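The Derneo Assembly Challenge
Reading time: 2 minutes
2018-01-13, by the Heltach Student Wiki editors

The Derneo Assembly Challenge is a yearly student contest in which small teams teach a robot arm to put parts into a desktop computer. It is run by the robotics club at Dillent College, and it grew out of a class project that people enjoyed so much that they simply kept on doing it after the grades were in.

Teams have three members, and each team gets 30 minutes at the bench for its scored run. The parts are the ordinary ones that anybody who has opened up a computer will know: memory sticks, a processor, a hard drive in its caddy and an expansion card. A full run is worth 1000 points, with more than 200 of them set aside for memory alone (it is a fussy job, as every beginner soon finds out!).

Newcomers usually start on a practice panel, a simplified stand-in for a motherboard with slots and a socket laid out in the open, and they move on to a real computer case once they feel ready. The change can be a bit of a shock, what with the cables and the tight corners, and the older students are very good about sitting down with a younger team and going over the approach one small step at a time.

The top team takes home the Zakharchenko Cup, a much-loved and rather dented thing, which is handed over at the club picnic in June. Teams are also asked to write up their work in plain words for whoever comes next, and these notes are kept in the club room, where anyone may read them. 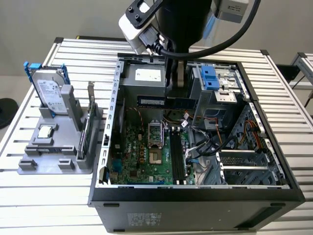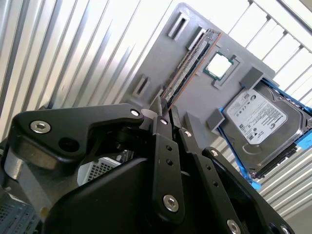 Memory work at the Derneo challenge: the open computer case (first picture) and the practice panel (second picture).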